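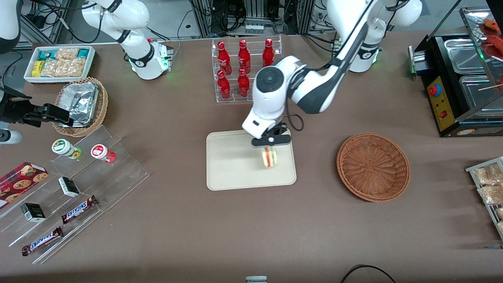
Snack counter day at Skirkport

2023-12-20

Divivix opened its display hall in Skirkport to visitors this week, and I went over for the afternoon. The company makes and rents out counter fittings for cafes and small shops: racks, trays, baskets, stepped stands. Entry was free with a form filled in at the door. My badge was number 221.

The hall is on the second floor of the old rope building. The elevator was working but slow, so most people took the stairs. Coats go on a rail by the entrance and there is nowhere to put a bag, which matters if you are carrying catalogs for a few hours.

I spent most of my time at the snack counter. It is a brown table set up the way a cafe might do it, with drinks at the back and the food within reach. The tray in the middle is beige with rounded corners and is meant for one order. On this counter the order was a small sandwich with lettuce and a reddish filling. Over a darker tray it would have been harder to see. Above the beige one the green of the lettuce shows up well, and I made a note of that for our own counter.

The bottle rack is clear acrylic with two tiers, and they had Coca-Cola in it. The back row sits higher than the front, so the labels in both rows can be read. We use a flat crate at the moment and customers only ever see the caps of the back bottles. The rack is sold under the Okton name, item 3481 in the catalog. It comes in one width only. I asked about a narrower version and was told to check again in January.

Packaged snacks were in a plain white rectangular tray in the corner: teal-and-white packets, yellow ones, and golden pastries in clear bags. It is a simple way to do it and quick to refill. My one complaint is that packets lying in a tray do not stay sorted for long once people start picking through them.

Next to that was a round wicker basket with a foil container in it. The foil filled most of the basket. I liked this more than I expected to – the basket looks friendly from the customer side and the foil should save a lot of brushing out of crumbs. A cloth would look nicer but needs washing.

The stepped stand at the lower left is also clear acrylic, with slanted tiers. Small jars went on the top step, one with a green label and one with a red. Round labels suit it, and I think the slant would help with short items that usually get lost behind taller ones. The catalog number is 3611. I would want to wipe one down every day for a week before buying, as clear acrylic shows fingerprints.

Kaewsai had a table near the windows with sauces and dried fruit to taste. The tamarind sauce was good, the chili one too sweet for me. Their price list is for wholesale only.

Coffee was in the back room, with a line most of the afternoon. Catalogs are free, but the price sheet is separate and you have to ask for it at the desk. Parking behind the building is limited to 2 hours. The bus stop across the street is easier.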